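How to Sort Household Papers and Set Up a Filing Drawer

Most homes have paper in several places: a pile by the door, a bag in the closet, a stack under the printer, and one drawer where everything ends up. This guide covers how to bring it together, decide what stays, and set up one drawer that you can keep using. Plan on a weekend for a first sort. After that it takes a few minutes a week.

What you need

A clear stretch of floor or a large table
Sticky notes and a thick marker
Hanging folders, or plain manila folders if your drawer is shallow
A box for recycling and a separate box for shredding
A shredder, or a shredding service near you

I use a small Lornix shredder. It takes a few sheets at a time and stops when it gets too hot, so I spread the shredding over several evenings. Any cross-cut model will do the job.

Step 1. Collect everything

Go through the home room by room and bring all loose paper to one place. Check coat pockets, kitchen counters, the car, and old purses and backpacks. Do not read anything yet. If a paper needs action this week, put it on top with a sticky note and keep going.

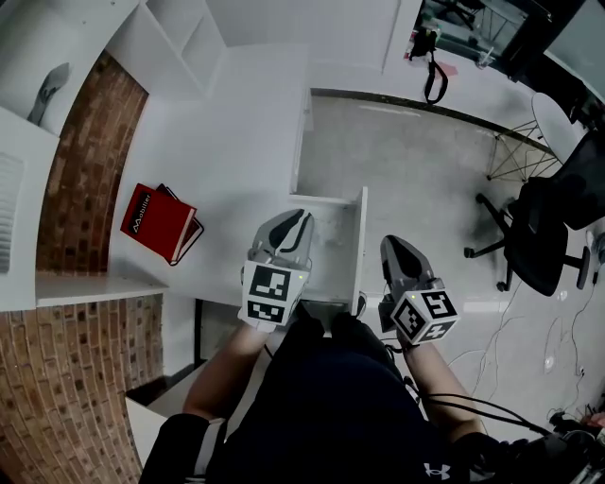 Papers that live in furniture are easy to miss, because the furniture looks tidy from the outside. Go through desks, nightstands and sideboards one at a time. Pull each drawer open, as with the one in the photo, and stand over it so you can see down to the back corners. Receipts and envelopes slide behind the drawer box too. If the drawer lifts out, take it out and look in the space behind it.

Step 2. Make the first piles

Write one sticky note for each of these and put them on the floor with space between:

Money and taxes
Home and car
Health
Identity (birth certificates, passports, Social Security cards)
School and work
Manuals and warranties
Keepsakes
Not sure

Pick up one paper at a time and put it on a pile. Open all mail, including the envelopes you think you know. Throw the empty envelopes and advertising inserts straight into recycling. If you have been looking at one sheet for longer than it takes to read the title, it goes in Not Sure.

Step 3. Thin out each pile

Take the piles one by one, and start with manuals. Many can be found on the maker's website, so check before you keep a thick one. Keep the receipt if the item is still under warranty.

For utility bills, keep the latest one and anything in dispute. For taxes, keep each return with the papers that support it. How long to hold them depends on your situation, so look up the current rule or ask whoever prepares your return. Identity papers always stay.

Anything with an account number, a signature or a medical detail goes in the shred box.
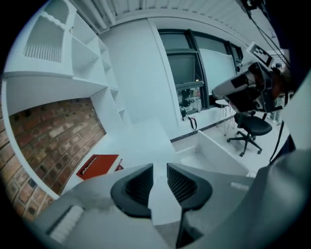

Yeshi Feyisa

My own first sort was in November, after a plumber asked me for the model number of the water heater. I spent most of a day looking and found the booklet inside a cookbook. I had kept 921 receipts by then, most of them for groceries. The tax ones were mixed in with them, so each had to be looked at. Grocery receipts now go in the trash the same week.

Step 4. Choose where the files will go

Pick a spot close to where you open the mail. A file drawer in another room sounds fine but the pile will come back on the kitchen counter. Measure the inside of the drawer before buying folders. Hanging folders need a deep drawer with rails. In a shallow one, lay manila folders flat with the tabs facing you, and do not stack them to the top or the drawer will catch.

If you want to hold the folders in place, a Plovon divider is easy to cut to size with scissors. A strip of stiff cardboard works about as well.

Identity papers should go somewhere else, in a fire-resistant box or a safe deposit box.
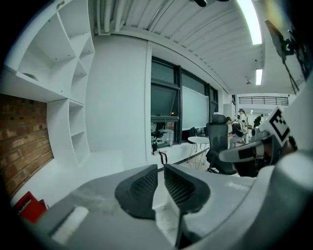
Step 5. Label the folders

Use plain words that everyone in the household would think of. "Car" is better than "Vehicle records." Write in large letters and put the folders in alphabetical order. Do not split a subject until its folder gets hard to close. A folder with more than 200 sheets in it should be divided by year.

Put a single page at the very front of the drawer with the list of folders on it. My neighbor Tekle Zeleke tapes his to the inside of a cabinet door, and he adds the location of the safe box key.

Step 6. Scan what you may need away from home

Insurance cards, the lease and vaccination records are worth scanning. A phone scanning app is good enough for this. I use Cetgate and name each file with the year first, then the subject. Save a second copy on a thumb drive and keep it with the identity papers.

Step 7. Keep it going

Set a basket next to the mail. Once a week, empty it: pay, file, shred or recycle. Once a year, go through each folder, take out what has expired, and move finished tax years to a box in the closet. Write the year on the outside of the box. 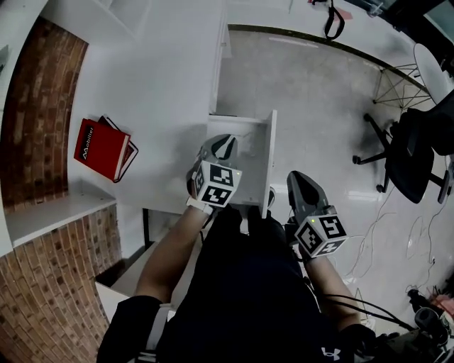 Should I keep paper bank statements if I can get them online?

Download the statements as files first and check that they open. Then keep only the paper ones that you need for taxes or for a loan you are applying for, and shred the others. Banks limit how far back you can go online, so do the download once a year.

Last updated 06/10/2020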